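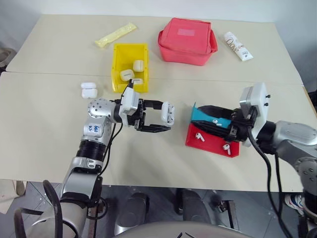
Search tips and articles Go

We use cookies to remember your settings. Accept / Manage

Is the big pack really cheaper? Household economy tips that hold up, and some that don't

Every time prices rise, the same advice comes round again. Buy in bulk. Stock up before it goes up. Batch cook on Sundays and pay yourself back in a month. I have been keeping a household on a fixed sum for long enough to have tried most of it, and a good deal of it was plainly written by someone who has a garage.

What follows is meant for ordinary kitchens and ordinary wages. Where I think a tip is rubbish I say so.

Buying ahead of a price rise

The theory is simple enough. If you believe rice will cost more in spring, you buy it in January and pocket the difference. Economists would call this sensible behaviour by a consumer who expects inflation. I'd call it a bet, and most of us are poor bookmakers.

For a start, the newspapers are usually telling you about a rise that the shops have already passed on. Then there is the money itself. The cash you have put into twelve bags of rice can't pay a gas bill, and if you end up covering the gas bill on a credit card, the interest will swallow anything you gained. Work that out before you fill the trolley.

If you do want to buy ahead, keep to things that meet all of these:

- you already use it every week
- it keeps for a year without fuss
- you have somewhere dry to put it
- you are paying with money you have now

In my house that leaves rice, dried pasta, tinned tomatoes, salt, soap and washing powder. Coffee goes stale. Flour gets weevils, whatever the packet promises. Cooking oil goes off sooner than people think if it lives next to the cooker, and that is where everybody keeps it.

Reading the shelf label

The small print on the shelf label gives the price per kilo, litre or item, and it is the only figure worth looking at. The trouble is that shops don't always use the same measure for things standing side by side. One jar will be priced per 100g and its neighbour per kilo. Tea bags might be done by weight on one label and by the bag on the next. I don't say it's done on purpose. I do say it never seems to fall in my favour.

At the Kendeck in Dunne I found the large box of dishwasher tablets was 2p dearer per tablet than the middle one, on an ordinary day with no offer on either. Big boxes sell on the strength of being big. Check them every time, even the ones you checked last month.

Take a pencil. A phone calculator is fine too, but I find that once the phone is out I stop doing the sum and start reading messages.

The freezer question

A second freezer is supposed to pay for itself. I am not convinced. The leaflet that came with our Skarnus chest freezer claimed a family could save £284 a year by buying meat and bread at reduced prices. I noticed that nothing had been taken off for the electricity, or for the price of the freezer, or for the bag of grey mince found at the bottom two winters on.

It can work if you do the following, and I mean all of it.

Write on every bag before it goes in. A soft pencil on masking tape holds better than most pens. Put what it is and the month, and how many it feeds.

Keep a list on the lid and cross things off. A list inside a drawer is no use to anyone.

Freeze things flat. A flat bag of stew thaws in a sink of cold water while you do something else; a round tub of it will still be solid in the middle at supper time.

Defrost the thing when the ice gets as thick as your finger. Thick ice makes the motor run longer and you are paying for that.

Don't leave it half empty. If you haven't enough to fill it, switch it off until you do and prop the lid open. 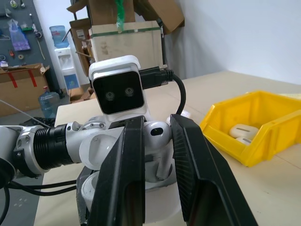

As for yellow-sticker bargains, ask yourself what you'd have eaten otherwise. A reduced joint of beef at half price is still dearer than the lentils you were going to have. You haven't saved half. You have spent the other half, and got a nice dinner out of it, and there's nothing wrong with that so long as it goes in the right column.

Storage that costs more than it saves

People who decide to be thrifty very often begin by buying jars. I did it myself. I had a matching set, and then a Gruvwood shelf unit to stand them on, and by the time I'd finished I would have needed to buy lentils in bulk until retirement to get my money back.

Use what comes into the house. Coffee jars have good lids. Ice cream tubs stack. The inner bag from a cereal box, washed and dried, does very well for bread rolls. If you are bothered by mice, a biscuit tin beats plastic, and charity shops have piles of them.

Put new packets behind old ones. It takes moments, and it will save you more food than any container on the market.

Repair or replace?

The old rule was that you mend a thing if the repair comes to less than half the price of a new one. I think that's too generous to the new one. It assumes the replacement will last as long as the old, and with kettles, toasters and vacuum cleaners my own experience has been the reverse. Our last kettle went 5 years. The one before it saw off two sets of kitchen curtains.

Before you pay anybody:

- descale it, if water goes through it
- empty it and clean the filter, if air does
- try another socket
- look up the part by the number on the underside, and see what the seal or belt costs by itself

The rubber seal for our pressure cooker cost 44p more than the postage. A new cooker would have been a week's food.

I am wary of extended warranties. The shop has worked out what it expects to pay in claims and charged you more than that, or it wouldn't be selling them. For a boiler you might still decide the peace of mind is worth having. For a toaster, put the same money in a tin.

Does any of this beat inflation?

Not by itself. If your rent goes up, careful work with teabags won't bring it down again, and I distrust any article that suggests the cost of living is chiefly a matter of bad habits in the kitchen. Keep your receipts for a month, add up what went in the bin, and start there. In our case it was salad.

Last checked 30 August 2026

Comments (4)

pantryshelf: Disagree about flour. Two days in the freezer when you bring it home and I've never had a weevil since. Otherwise yes, the jars, guilty.

Reader, Dunne: The tablets are the same in our branch. I asked at the desk and was told the label was right and the computer sets it.

oldgasring: You don't mention own-brand. We swapped everything down a level and only went back up for the teabags and the bin liners. The cheap liners split so you use two.

mrs_t_in_the_valley: What do you do about fresh veg if you live alone? Every bag is sized for a family. I buy loose where I can but the loose carrots are dearer by the kilo, so I end up making soup whether I want it or not.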